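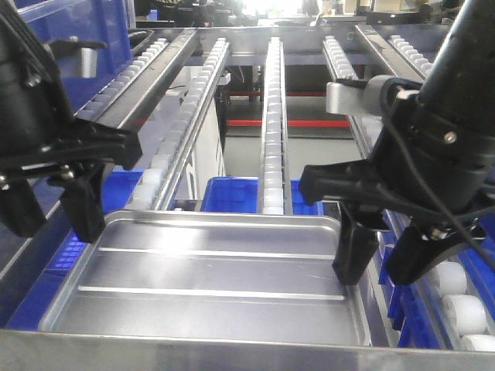 Steel tray on the roller rack, a gripper on either side.

12/07/2026

Up at five, could not get back to sleep, so I did the stove and then sat down with the church ledger again. I am still on the first volume. The binding has gone soft and I have to hold it open with a bag of rice on each side. The clerk who kept it from 1913 on had a better hand than the one before him, but he used the same abbreviation for baptized and buried, and you have to look at the column to tell which he meant. I got through 80 entries before lunch. That is my best morning so far.

Found two more Bouchards. Darlene will want to know, though neither of them looks like her line. One is a Bouchard from across the river who married in Julham and then disappears from the book. The other is an infant with no first name. I copied both out on a separate sheet and will mail it to her with the others. She does not like getting them by email.

Entry 3331 is the one I have been stuck on. The surname starts with Ch and then there is a water stain. Normand thinks it is Chisholm and of course he would like it to be. I think it could just as well be Charron. I held the page up to the window and then tried the desk lamp from the side, and got one tall letter near the end, which would fit an l or an h. Chisholm has both. I wrote it down as uncertain and told him so on the phone. He said he would come over and look himself. He has said that before.

Walked down to the post office at noon. Cold, no wind. The steps on Hawthorne have been salted but the ramp has not. Picked up the acid-free folders, which came in a box big enough for a television. I paid for 320 sheets of interleaving tissue and got them, but the corners on the top few are bent. Not worth sending back. Ran into Aaliyah Robichaud by the mailboxes and she asked if I had reached her grandmother's people yet. I told her they do not come up until the second volume and I would not get there before March. She said her mother has a tin of funeral cards nobody has sorted, and would I take it. I said yes. I should have asked how big the tin was.

Soup for lunch, the end of the split pea. Then slept in the chair for most of an hour.

In the afternoon I went back and checked the names I did last week against the cemetery list. Berkay Türkmen typed that list up from the stones two summers ago and it is very good, except where the lichen beat him. Three of my dates do not match his. In one case I had read a 1 as a 7, and that was my mistake, so I fixed it. The other two I think the stone is wrong. Stones were often put up years later by whoever had the money, and they went by memory. I made a note in the margin of my copy with both dates and left it at that.

I need to decide what to do about spelling. There is a family that shows up as Robicheau, Robishaw and Robichaud, all in the same ten pages, and it is plainly the same farm. Bakari Koech told me at the last meeting to copy exactly what is on the page and put the modern spelling in a second column. It means more typing but he is right. If I start correcting people now there will be no way to tell later what the clerk wrote and what I did. So I went back to the start of the notebook and ruled in another column by hand. It took until dark. My ruler has a nick in it at the four-inch mark and every line has a little bump there.

Bakari also wants a page for the newsletter on how the work is going. I wrote a paragraph and crossed it out. Will try again tomorrow.

Called my sister after supper. Her knee is better and she is driving again. She remembers our great-aunt saying there was a second church, a small one, that burned, and that some families are missing from our book for that reason. I had never heard this. She could not say where it stood. I will ask Normand, who has the old road map.

Furnace filter needs changing. Out of stamps. Bed at nine thirty.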